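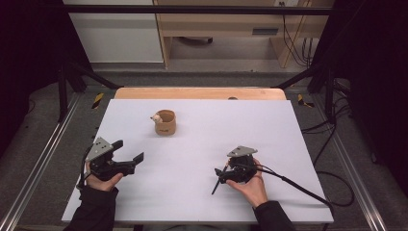
Home | News | What's On | Shop | Press | Contact

May
By the press desk at Rerkus

Rerkus is opening a repair shop in Tresurthorpe, and I get to tell you about it

I have been waiting all spring to send this one out. Rerkus, the toy and game mending business that started on my kitchen floor, is moving into the old Carvalho bakery in Tresurthorpe, and the doors open on a Tuesday in May at 10 a.m. Yes, a Tuesday! Tuesday was always mending night, so it had to be.

If you haven't run into us before, we fix toys. Bears with flat stomachs, board games with split corners, pull-along ducks that only pull along on one side. We've been working by mail up to now, which means a lot of padded envelopes and a lot of worried notes tucked inside them ("please don't wash his face, he won't like it"). Last year we sent 3695 toys back to the people who love them, and I think I cried over maybe a dozen.

The bakery was built in 1962 and it still has the big front window where the cakes used to sit. We're keeping the window, the tiled floor and the Carvalho sign, partly out of respect and partly on account of how nicely it's painted. Finished toys will wait in the window for pickup, so if you're walking past with a small child, I apologize in advance for the time you're about to lose.

What we'll be doing in there

The front room is the drop-off counter. You bring your patient in, we have a look together, and you get a price before you leave. A simple seam is 8 dollars and it will stay 8 dollars through the end of the year. New stuffing, eyes, joints and voice boxes cost more, and I'd much sooner talk you through that in person than print a long list that nobody reads. If we think a repair would spoil an old toy, we'll tell you so and send you home with some tips on storing it.

The back room is for classes, and this is the part I'm giddy about. We'll have 24 seats, a kettle and the drawers of buttons I've been collecting since I was nine. The first class covers ladder stitch, the one that closes a seam so you can't see where you went in. After that comes a class on game boxes and boards (glue, linen tape, patience), and then one for kids and grown-ups together, where everybody makes a blanket for a toy they already own.

You don't need to know how to sew. I want to be really clear on that, as I keep getting emails from people who say they'd love to come but they're "hopeless with a needle." Come anyway! I sewed my first bear's arm on backward and he waved at the wall for years.

Thread from Utia

All our thread and stuffing in the new shop will come from Utia, a small mill two valleys over. They've dyed a set of browns for us, from weak tea to burned toast, and matching an old bear has gotten so much easier that I've stopped keeping a bag of unraveled sweaters under the desk. We'll sell Utia thread at the counter by the spool, along with needles, safety eyes and the good curved scissors.

Mail repairs carry on just as before. The address is changing, but anything sent to the old one will be forwarded through the summer, so please don't panic if your rabbit is already on the road. The current wait for mail repairs is longer than I'd like, and having a proper workroom should bring it down by fall.

Opening day

Drop-off starts at 10 a.m. and the first class is that same evening at 6. Coffee and buns in between, baked from an old Carvalho recipe card we found taped inside a cupboard door. It calls for an alarming amount of cardamom. We tried it and we're not changing a thing.

Parking behind the shop is tight, so use the lot by the library and walk down the hill. There's a ramp at the side door, and the side door bell works, even though it sounds like it doesn't.

Reporters and photographers are welcome any time on opening day. If you'd like to come in earlier, while it's quiet, call the shop and I'll put your name on the calendar. I'm also happy to do phone interviews, early mornings being best. And if you have a bear of your own that needs looking at, bring it with you.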